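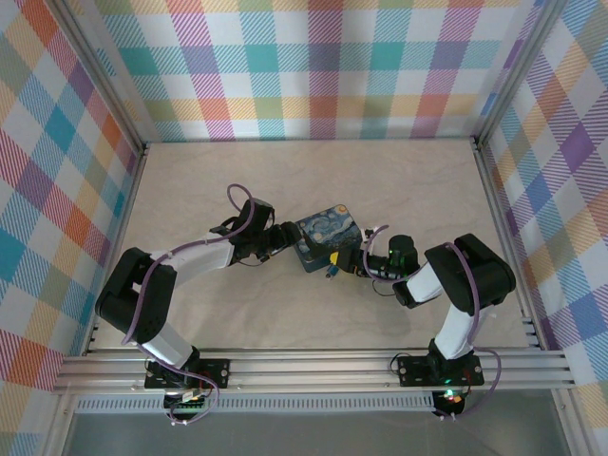

Ticket: Handover checks for two-arm cells, rule 9 keeps getting skipped
Project: Tromik
Opened: Dec 10, 2021
Status: open, waiting on Fastau

Hi all, me again! I'm reopening this one because the log from the Sung bench is full of "grip fault, both sides" and I'm pretty sure it's our procedure that's off and the arms are fine.

What I see: one arm has the object, the second arm closes on it, and then the first one lets go before the second has reported a stable grip. Out of 50 handovers in the last batch, 9 faulted at exactly that step. Our own house rules (the Gillier sheet, rule 9 if you have it taped up somewhere) say both grippers hold, we wait 20 control ticks, and only then does the giver open. Somebody set the wait to zero in the April config, probably me, and it's been copied forward ever since. 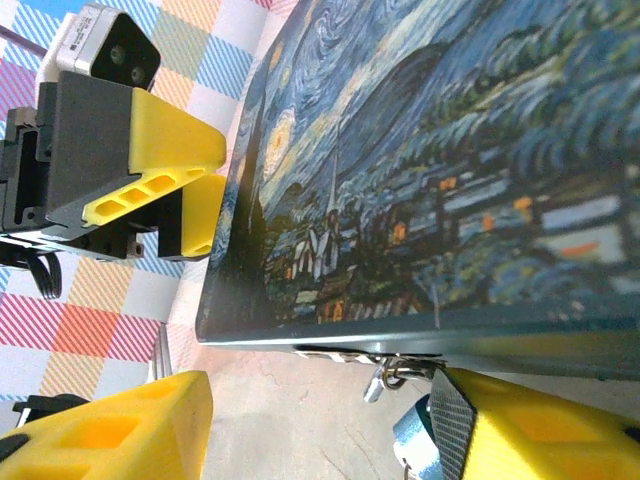 Starry Night canvas at the yellow fingers, second gripper off to the left.

Stuff I tried:

- Put the wait back to 20 ticks. Faults dropped a lot, but I still got a couple.
- Swapped the order so the receiver closes at half speed. Helped a bit, I think? Small batch, so don't quote me.
- Looked at cable slack on both arms (rule 4). I'd like a second opinion on the loops near the elbows, they seem long to me.
- Reran with the torque limit at 1000 in the driver's units. No difference, put it back.

Also, while I'm complaining: the sheet says "flat objects" and doesn't say which face to grip. Can we please write down that printed or painted faces are off limits, and that you grip the edges wherever there's room? I've been doing it that way forever but it's only in my head, and new folks do whatever the demo did.

Update, same afternoon: Fastau wants the raw logs before they'll touch the default wait. Uploaded. Please don't copy the April config into anything new until this is closed!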